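Subject: Re: Lotov outdoor navigation kit, loan unit

On 2018-05-07 a list member wrote:
> Has anyone run the Lotov kit on open paving?
> The Ustberg data sheet only covers corridors.
> Is it worth 1,797 before the discount?

We have had one on loan since February, firmware 216. Notes by test item.

1. Joint following. Thin dark joints between pale slabs are picked up as lane edges unless the line filter is on. Default is off.
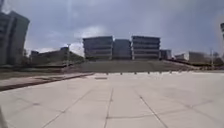
2. Range to fixed features. On open ground the planner has little to match against. Set the map radius to 100 m or it drops the far buildings. 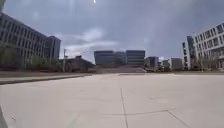
Open paving, steps and dark building at the far end.

3. Bollards. Short posts need the low obstacle layer, which is a separate licence. Without it the planner treats them as free space.

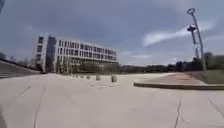
The licence is tied to the controller, so a swapped board means a new key. Ustberg took roughly 241 hours to reissue ours.

4. Soft edges. Hedge and kerb are handled well. Lawn behind a low kerb is classed as drivable, so draw the keep-out zone by hand.
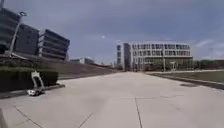 Zones are saved per map and do not survive a re-survey. Export them first. I would pay the list price for the base kit, but not for the Từ viewer bundled with it.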